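# Gripper closes on its own after power-up -- is this a fault or me?

Posted in: Brundport Makers Help > Robots and automation

**sisemmont_tinkerer**

Hi all. I've got a secondhand arm from Kyriakidis with a two-finger gripper, which I use for practising with clothes (shirts mostly). Last night I switched it on, and before I'd sent it anything the fingers snapped shut. My thumb was in there. It's fine, just a bruise, but it's put me right off.

It did it again on the next go with my hand well out of the way. Grip force is set to 70 percent. Anyone had this?

**oldbelt**

Mine used to do that. Turn it off and on again, twice if you have to. Or try a new cable?

**situnwood_bench**

Please don't just power cycle it -- that's the moment it bites! What you've got sounds like a stored position. Some controllers remember the last command and go straight back to it when the power returns, so if you shut down with it closed on a shirt, closed is where it wants to be.

I'd do it like this:

- Power off at the wall and unplug the gripper lead.
- Start the controller without it and look for a "restore last state" setting. Switch that off.
- Drop the force to 30 while you're testing.
- Plug back in with the power off, hands clear, then start up.

If it still shuts by itself after that, I'd suspect the open/close signal line and stop using it until someone's had a meter on it.

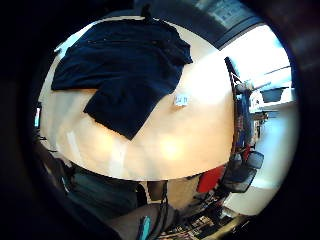

Does the emergency stop cut power to the gripper as well as the arm?

Depends how it was wired. On plenty of older setups the button only stops the arm and the gripper stays live, so check the wiring diagram before you trust it with your fingers.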